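3. Setting, participants and procedure

3.1 The walk and the medical post

The Achari charity walk takes place every June and covers 44 miles in two days, between the towns of Gukham and Inero. The money goes to the breast clinic of the Gukham district. Most people who take part are women older than fifty, and many of them have been treated for cancer themselves. In the year of our study 264 walkers were registered. The organizers keep one medical post at each overnight camp and a smaller one at every rest stop, where food and water are also given out.

We chose this walk for two reasons. The first author had worked as a physician at the post for several years and knew the paper forms well. The second reason is the length of the route. In one-day events, a walker with a problem usually goes home, and the question of medical clearance does not come up. In a two-day event, she sleeps at the camp and asks in the morning if she may continue. This morning decision is the subject of our paper.

3.2 Who was included

All walkers who came to the post at the first overnight camp were asked to take part. We did not include persons who came only for sunscreen or a single plaster. In the end 136 walkers gave written consent. Their complaints were blisters, pain in the knee or hip, swelling of the arm on the side of an earlier operation, headache, and dizziness. Walkers with chest pain were sent directly to the hospital and are not part of this analysis – we did not think it was right to ask them for an interview.

3.3 The clearance talk

Each walker had a talk with a physician before the start of the second day. The physician followed a short guide made by Irén Simon, which asks for sleep, fluids, food, pain on standing, and medicines taken in the last day. The last question is open: "What would it mean for you to stop here?" The talk was planned for 10 minutes, but it was often longer. At the end the physician gave one of three answers: continue, continue with conditions, or stop. Typical conditions were a shorter route, a change of shoes, or a check at the next rest stop.

Food was a separate point in the guide. In our pilot interviews, several walkers said that they had eaten almost nothing since early morning, and that they had not thought of this as a medical matter. We therefore wrote down what each person had eaten at the rest stops and when.

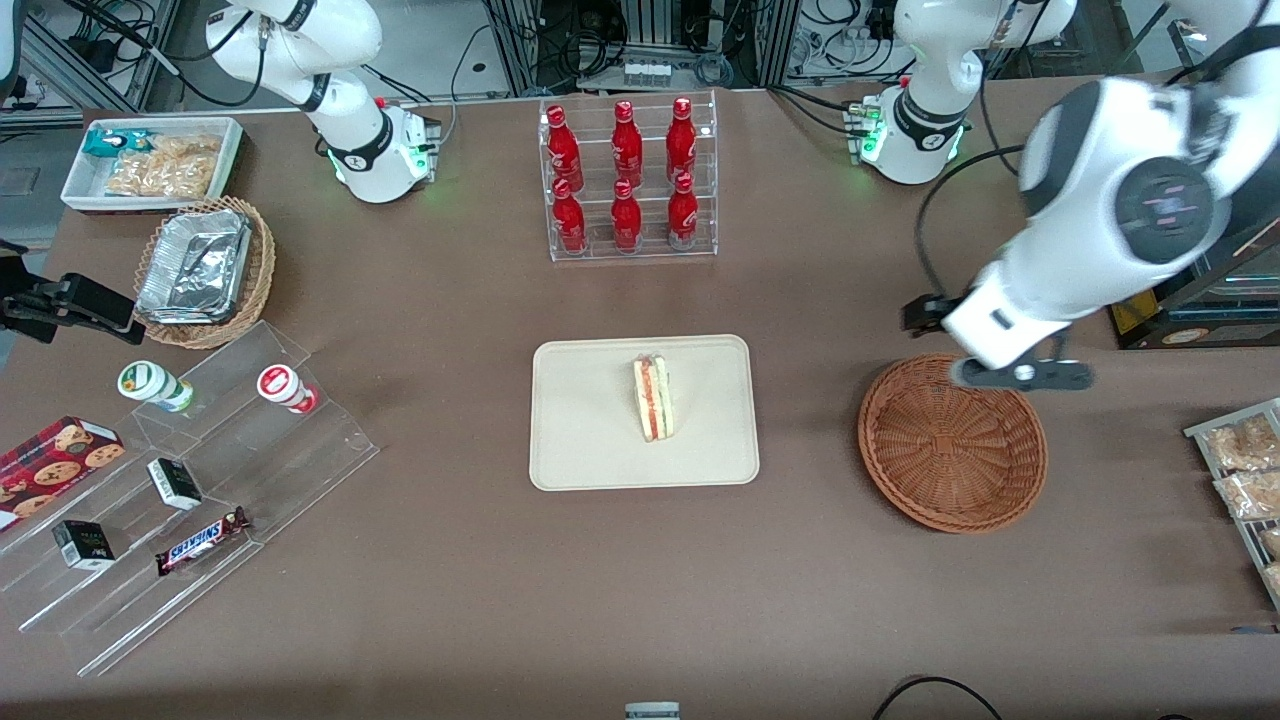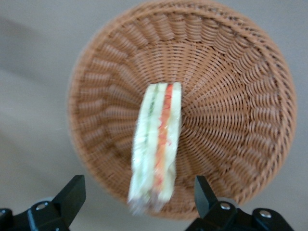

Figure 2. Sandwich and round woven basket.

The entries on food were made in the words of the walker, and were later put into groups by Myrto Sarantis. She did not know the decision of the physician when she did this. When an entry was unclear, for example "a bit of bread, later," it was put in the group "not known" and was not used in the comparison of meals.

3.4 Interviews after the walk

Two weeks after the event we called the walkers by telephone. We asked if they had accepted the advice, how they felt about it now, and if they had seen a doctor since then. The calls were made from the Vikorell office by two nurses who had not been at the camp. Notes were written during the call and read back to the walker at the end, so that she could correct them. Some of the walkers preferred to answer by letter, and we accepted this.

3.5 Analysis

We read all notes several times and marked the passages in which a walker gave a reason for going on or for stopping. Both authors did this separately, and differences were discussed until we agreed. We first tried to sort the reasons into medical and personal ones. This did not work well. A woman who says that she must finish for her sister is also telling us how much pain she is ready to accept, and the physician needs to hear this as medical information. We gave up the two groups and used the wording of the walkers as headings. These headings are kept in Section 4.

The names of the walkers in the quotations have been changed.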